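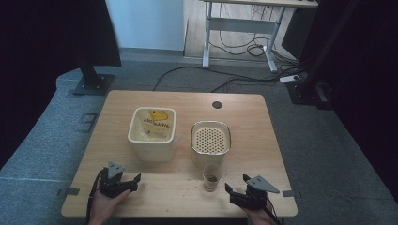
Two square containers on the table, one lined with a bag and one with a perforated lid, with a little brown liquid left in a cup.

Features > Work and Home > Tea

We use cookies to remember your settings and to count visits to this page. Accept | Manage choices

What to do with the last inch of tea
20 Aug 2022, by the Tiltness features desk

Haiyan Ren has strong views on where cold tea should go, and the sink is low on her list. She has looked after shared tea tables in offices and workshops for several years, first at a printing business called Prinport and now on her own account, and most of her working day is spent on what people leave behind when they have finished drinking.

"People will spend a lot on the leaves and the cups," she said. "Then you ask where the old leaves go and they point at the nearest bin. It has half a pint of liquid in it by lunchtime and the bag splits when you lift it."

Her arrangement uses two containers that stand next to each other. One is open and lined with a plastic bag, and takes anything dry. The other has a lid full of small holes. Cold tea is poured over the lid and runs through, and the leaves stay on top until someone scrapes them off. When they have drained they can go in the bag.

She came to it by trial. At Prinport there were 40 people sharing one table, and the kitchen was down a flight of stairs. Cups with a bit of tea in the bottom collected on windowsills and on top of the paper cabinets. Ren tried a bucket first, then a bucket with a sieve balanced on it, which fell in. After that she bought a proper draining bin.

"It was the right idea but it was too tall," she said. "You want something you can pour into without lifting your elbow. If it's tall, they pour from high up and it splashes."

She prefers square containers to round ones. Two square ones can be pushed together so that there is no gap for drips to fall through, and they sit flat against a wall if the table is a narrow one. She also likes them in a pale colour. Tea stains show up early on cream plastic, and she would sooner see the stain than find it with her fingers.

The bag gets more of her attention than one might expect. She folds it well down over the rim when she puts it in, and presses it into the corners so that it does not fill with air. She uses thin ones, whatever is in the drawer, and does not mind what is printed on them. A printed bag is fine as long as it is sound at the seams. She changes it once a day, full or not.

The draining side is emptied more often. Her rule is to do it when it is half full. "A full one is heavy and you will tip it on your shoes," she said. "I have done it twice. I did it once on carpet."

Carpet came up several times in our conversation. Most of the rooms she works in have it, and she has given up asking people to move their tables to a hard floor. She lifts the lid off at the table, puts it upside down on a cloth, and carries the container to the sink with both hands. The lid is washed separately with a soft brush. Leaves lodge in the holes, and green tea is the worst for it.

Last year she was asked to set up tables for Yao, a small tea shop that had started holding tastings, and later for a café called Carnis. Tastings are harder, she said, because people take a sip and want to be rid of the rest straight away. At one there were 54 guests over an afternoon and she emptied the draining side every 30 minutes.

"Small cups help," she said. "A clear cup is good too. You can see whether there's anything in it before you throw it in the wrong side."

That is the mistake she meets most often, a cup with a little tea left in the bottom dropped straight into the lined bin. She does not put up signs about it. She finds that if the draining lid is the nearer of the two to where people stand, they use it without being asked.

Crumbs she leaves until last. She wipes the back of the table first and brings everything towards the front edge, then catches it in her hand. It takes a minute or two. She does it after the containers have gone back, so that she only has to do it once.

Asked whether she uses the same arrangement at home, Ren said she did not. "At home I drink it all," she said.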